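2020年9月17日，星期四

早上下了一阵小雨，九点多停了。把窗子开了一半，屋里还是闷。昨天答应自己今天不出门，专心收拾桌上那摊东西，结果上午先去楼下取了包裹，又在门口和送水的说了半天桶的押金，上楼已经快十一点。

包裹是Clikotia寄来的两块擦碗布，七月下的单，中间补发过一次。布比想的薄，先洗了一遍晾上，硬邦邦的，估计要多洗几回才吸水。

午饭吃昨天剩的面，加了个鸡蛋。吃完就铺纸。白桌子不经脏，上回切胡萝卜留下的黄印子擦了很久，后来我就养成了习惯，做什么都先垫一张牛皮色的大纸。这卷纸是在Wirkia买的，一卷295块，当时嫌贵，现在看还算耐用，一张能用上好几回，折痕压一压就平了。

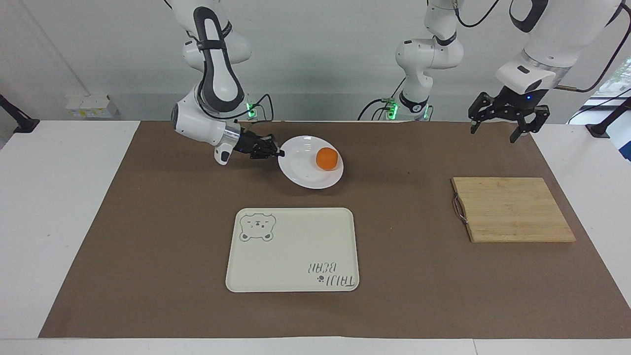 盘边

橙子放在白盘子里，就一个。本来想切了吃，后来觉得盘子配橙子挺好看，就先摆着。这个盘子边很宽，真正能盛东西的地方不大，装汤不行，放水果、放点心正合适。家里别的盘子都深，叠在柜子里拿起来麻烦，这个我一直放在最上面。

奶油色的长方托盘也拿出来了。上面印着一只小熊的头，灰色的线条，不细看不显眼。买的时候我犹豫过，觉得印了图案容易看腻，用到现在倒没有腻。托盘四个角是圆的，边有一点高，碎渣不会掉到外面。早饭的面包、下午的饼干都往上放，洗起来也快，冲一下就干净。

下午两点多坐下来记账。这个月到今天，厨房里花了2421块，比上个月多。多出来的主要是那口锅，Van Dusen的，打完折还是不便宜。我给自己定的数是每月最多2000，已经超了，后半个月只能少买。水果照买，零食停掉。Lisov的那套玻璃罐也先不看了，柜子里的旧罐子还能用，盖子紧一点而已。

记完账烧了水，泡了一壶茶，喝到没味道才起来。隔壁在装东西，电钻响一阵停一阵，四点以后总算安静了。 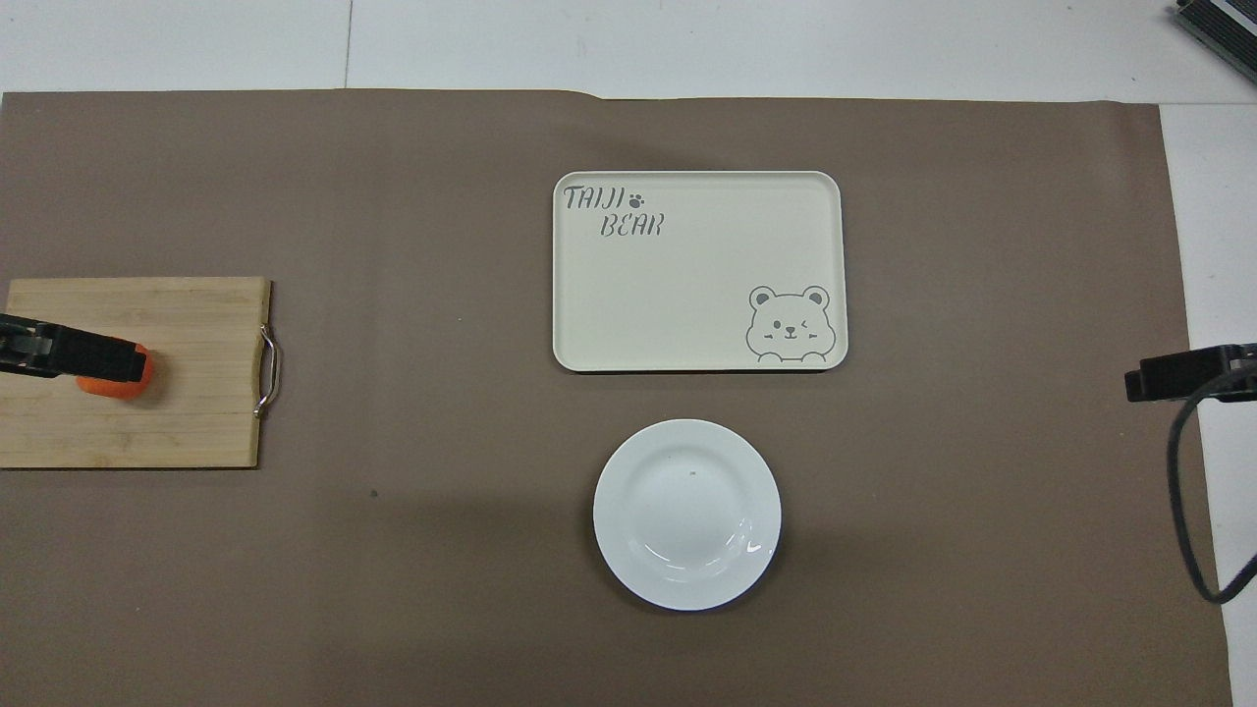
竹砧板我一般放在左手边，有把手的那一头朝右，拿的时候顺手一提就走。把手是金属的，弯成一个圈，能挂在钩子上晾。以前那块木头的没有把手，靠墙立着，底下老是潮，用了不到一年就发黑，扔了。竹的轻，颜色也浅，切完要马上冲，不能泡。说明书上写每隔一阵要抹油，我只抹过一次，厨房里没有合适的油，用的是炒菜的，后来闻着有点味道，就没再抹。

托盘上还有字，TAIJI和BEAR，分两行，旁边一个小爪印。用了这么久，今天才认真看了一遍。不知道是牌子还是别的什么意思，懒得查。字和小熊是一样的灰，看着不乱。

我在想托盘要不要固定一个位置。现在是哪里空就放哪里，做饭的时候常常要挪来挪去，手上又是水又是面粉，很不方便。砧板在左，托盘靠里面一点，盘子跟着托盘走，前面留出一块空的和面，这样应该够用。先试一个星期，不行再换。抽屉也该理了，里面的皮筋和夹子都缠在一起，今天没力气弄。

晚饭煮了粥，切了一碟咸菜。天黑得比上个月早多了，六点半就得开灯。灯有一点发黄，照在桌上颜色不准，找时间换个灯泡，要记得先看清接口的大小，上次就买错了。

擦碗布晾到晚上还没干透，收进来搭在椅背上。明天要买的：盐、灯泡、洗碗的海绵。橙子放进冰箱了，明天早上吃。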